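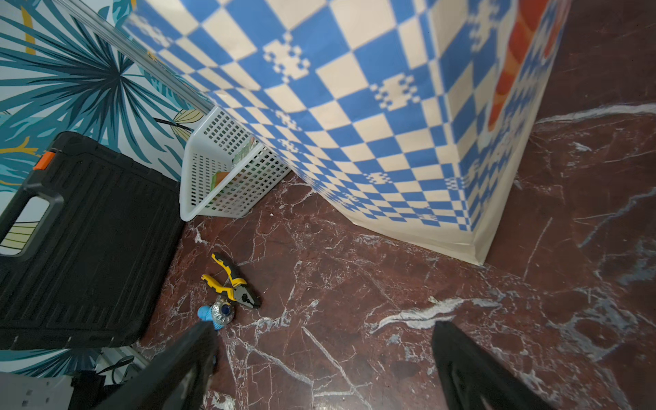
Quel format de sac réutilisable convient aux achats d'une semaine pour un foyer de quatre personnes ?

Un modèle à fond rigide d'une contenance moyenne, complété par un second sac plus petit réservé aux produits frais, répond à la plupart des usages. Les très grands formats supportent la charge, mais ils deviennent difficiles à porter dès que l'on y place des bouteilles et des conserves.

Le service Consommation de l'association Vamia a examiné trois sacs de courses proposés à ses adhérents : le Plernomano Grand Marché, l'Ovik 30 et le Fonseca Pliable. Le présent avis porte principalement sur le premier, qui a fait l'objet du plus grand nombre de demandes de renseignements depuis octobre. Les deux autres ont servi de points de comparaison.

Conditions de l'essai

Les sacs ont été achetés dans le commerce au prix public et confiés à huit foyers adhérents. Chaque foyer a utilisé les trois modèles à tour de rôle, pour des achats alimentaires courants, sur des trajets effectués à pied, en autobus ou en voiture. Les participants remplissaient une fiche après chaque sortie. L'exploitation des fiches a été assurée par Deepak Mittal, chargé d'études au sein du service. Aucun des fabricants n'a été informé de l'essai ni consulté avant la publication.

Contenance et tenue

Le Plernomano Grand Marché se distingue par sa stabilité. Posé ouvert, il conserve sa forme pendant le remplissage, ce que les utilisateurs ont apprécié aux caisses automatiques, où l'on dispose rarement d'une main libre. Le fond cartonné, glissé dans un fourreau, peut être retiré pour le nettoyage. Deux foyers ont cependant signalé que ce fond se gondole lorsqu'un produit surgelé y a reposé pendant un long trajet.

L'Ovik 30 s'affaisse tant qu'il n'est pas rempli à moitié. Le Fonseca Pliable, dépourvu de tout renfort, convient aux achats d'appoint et se range dans une poche de manteau. Il serait injuste de lui demander davantage.

Anses et portage

Le Plernomano est muni de deux paires d'anses, les unes courtes pour la main, les autres longues pour l'épaule. Les longues sont cousues en croix sur toute la hauteur du sac et n'ont montré aucun signe de faiblesse. Les courtes appellent une réserve : leur sangle est étroite et marque la paume au-delà de quelques minutes de marche. Plusieurs participants ont fini par ne plus s'en servir. Sur l'Ovik 30, la sangle est gainée et nettement plus confortable. Il est regrettable que le fabricant du Grand Marché n'ait pas retenu une solution comparable, dont le coût paraît modeste.

Les personnes de petite taille noteront que, porté à l'épaule et bien rempli, le Grand Marché descend jusqu'à mi-cuisse et gêne la montée des escaliers. Pour elles, l'Ovik 30 constitue un meilleur choix.

Entretien

Un chiffon humide suffit pour l'extérieur. L'intérieur retient davantage les salissures, notamment la terre des légumes, qui se loge dans les coutures du fond. La notice exclut le lavage en machine. Un foyer est passé outre : le sac est ressorti déformé et le fourreau décousu sur un côté. Nous recommandons de s'en tenir à la notice et de laisser sécher le sac grand ouvert avant de le replier.

Il convient de rappeler que la viande et le poisson crus doivent être transportés dans un emballage séparé, quel que soit le modèle retenu.

Poids et encombrement

Vide, avec son fond, le Grand Marché pèse 637 grammes sur notre balance. C'est le plus lourd des trois, et l'écart se ressent lorsque l'on emporte plusieurs sacs. Replié, il forme un rectangle plat qui se glisse derrière un siège de voiture ou entre un meuble et un mur. Il n'entre en revanche dans aucun sac à main de taille ordinaire. Les adhérents qui font leurs courses en sortant du travail devront donc anticiper.

Service après-vente

Nous avons adressé au vendeur une demande de remplacement du fond cartonné. La réponse est parvenue un mercredi, à peu près deux semaines après l'envoi, et la pièce a été fournie sans frais. Le délai est long pour un article de cette nature. La notice ne mentionne pas l'existence de la pièce détachée, et il faut en faire la demande par écrit.

Avis du service

Le Plernomano Grand Marché reçoit un avis favorable pour les achats hebdomadaires effectués en voiture ou sur de courtes distances. L'avis est réservé pour un usage quotidien à pied, en raison des anses courtes et du poids à vide. L'Ovik 30 est conseillé aux adhérents qui marchent beaucoup. Le Fonseca Pliable peut compléter l'un ou l'autre.

Les trois sacs peuvent être examinés à l'accueil de l'association aux heures d'ouverture. Les fiches d'essai, rendues anonymes, sont communiquées aux adhérents sur simple demande auprès du service Consommation.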